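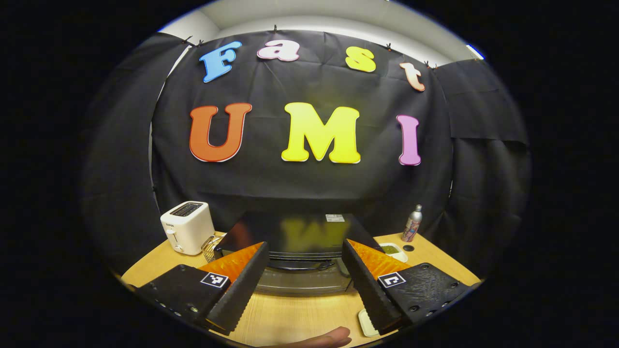

Progress report, October
Project Gremitz, kitchen tasks
Prepared by Zeyu Du

We promised 70 usable microwave demonstrations by the end of the month and have 28. Another 21 were recorded and thrown out, most for the same fault: the operator closed the gripper before the tracking had settled, then carried on with great confidence.

The toaster set is further along than planned, at 14 — a task chosen mainly for being easy, and it has kept its word.

Training on the microwave set starts once we reach 70. The Rirnix budget line is unchanged. We do ask to move the second site, Tekincombe, to the next quarter, as the first one is still teaching us how to open a door.

Next report: same format, larger numbers.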